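4.3 Refilling the counter soap dispenser

The Drunomo refill concentrate is supplied in pouches marked 2781. One pouch makes one bottle of hand soap.

1. Turn the collar counterclockwise and lift out the pump with its tube.
2. Rinse the bottle with warm water until no suds remain.
3. Pour in 100 ml of concentrate.
4. Add cool water slowly, down the inside wall, to 85 percent of the bottle height. Do not fill into the neck.

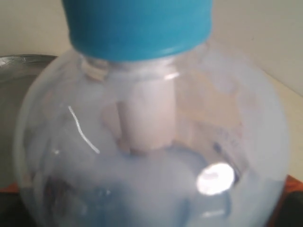
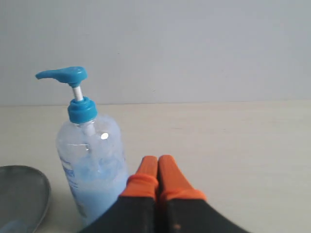
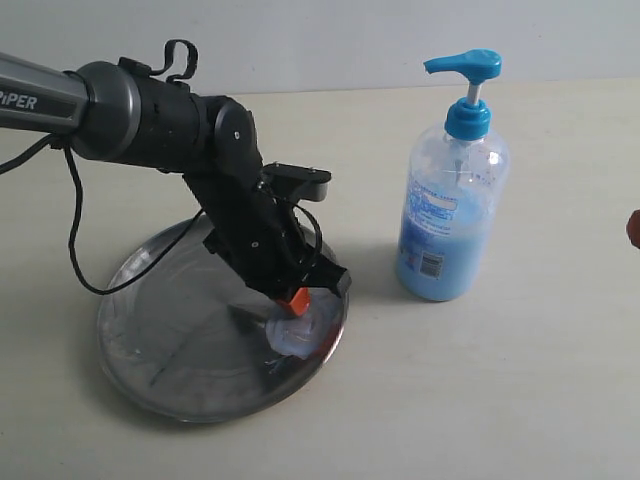
5. Refit the pump and tighten the collar by hand. Do not use pliers — the threads strip easily.
6. Tip the bottle gently end to end to mix, then let it stand for 30 minutes.
7. Press the pump until soap flows.

NOTE: If the pump draws only air, check that the tube is seated and reaches the liquid. Replacement tubes are listed in section 7.

NOTE: Hard water can leave the mix cloudy. This does not affect use.

CAUTION: Concentrate irritates the eyes. If contact occurs, rinse with plenty of water and see the safety sheet in the Bremness binder.

CAUTION: Do not mix with bleach or with other brands of soap.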